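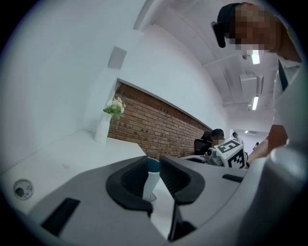 Grommet hole in white desktop, fit a cap or leave it?

Posted in: Desks, tables and worktops

catrin_p
I have a white desktop with a round grommet near one end, silver rim, open in the middle. It sits flush, so nothing catches on it, but small items go down it. Two pen lids and a teaspoon so far. The top runs back to the wall, and the only things kept on it are a tall vase of flowers at the back and whatever cup is in use.

Options as I see them:
1. Snap-in cap with a brush slot.
2. Solid cap, no cable access.
3. Leave it open and put the vase over it.

The top is a Wesus, 2000 mm long. I haven't found a part number for the cap. Any experience?

mirani_a
Measure the inside of the ring, not the outside of the rim. Most caps are sold by bore size and the rim adds several millimetres each side. If the ring is metal and the cap is plastic, expect a loose fit. A turn of thin tape round the skirt of the cap fixes that.

I would rule out option 3. A vase over a cable hole means any spill goes straight down to whatever is underneath. What is underneath?

catrin_p
A four-way extension on the floor, directly below.

mirani_a
Then move the extension first and worry about the cap second.

E_Lie
Agree on moving it. Disagree on the cap. Brush inserts collect dust and crumbs and look grubby on a white top within a month or two. I had Misier ones on two desks and took both out. An open ring can be wiped with one finger and a cloth.

mirani_a
An open ring also passes liquid. A solid cap does not, or at least it slows it down.

E_Lie
A snap-in cap is not a seal. Pour a cup of tea on one and see where it goes. The better approach is to keep drinks at the other end. Mine stay at least 400 mm from the hole and there has been no trouble.

livh
Question on the vase, as it affects the answer. Is it heavy at the base? Tall narrow ones go over easily if the desk is knocked, and a full one holds far more than a cup. I keep mine against the wall with a layer of gravel in the bottom and fill it only a third of the way. Cut flowers don't need more than that if you change the water often.

catrin_p
Slender, same width most of the way up. No gravel in it at present. It stands against the wall already, so it could only fall forwards or sideways.

livh
Gravel, then. Or a wider vase. A felt disc under it is worth having as well. Unglazed bases mark white laminate and the grey rings are hard to shift.

dalen_e
I fit these tops for a living (Myklebust, mostly, some Sirnton). A few points.

The ring is not waterproofing the board. If the core is chipboard, the cut edge inside the hole is usually bare, and that is what swells. Lift the ring out, let the edge dry for a day, run a bead of clear silicone round it and press the ring back in. It takes 20 minutes and matters more than which cap you choose.

On caps: solid if you have no cables there, open if you have. I don't fit brushes on white either. They shed.

mirani_a
I would still cap it, for the teaspoons.

dalen_e
No objection to that. Seal the edge first.

E_Lie
Silicone makes the ring awkward to remove later. Two thin coats of varnish on the cut edge does the same job and the ring stays removable.

dalen_e
Varnish is fine if the edge is clean. Most aren't.

catrin_p
Extension moved to the wall side, clipped 90 mm below the top. Ring is out and the edge is bare chipboard, as suggested, slightly furred at the front. I will sand it lightly, varnish it and order a solid cap once I have measured the bore. Gravel is going in the vase this evening.

livh
Rinse the gravel first or the water goes cloudy.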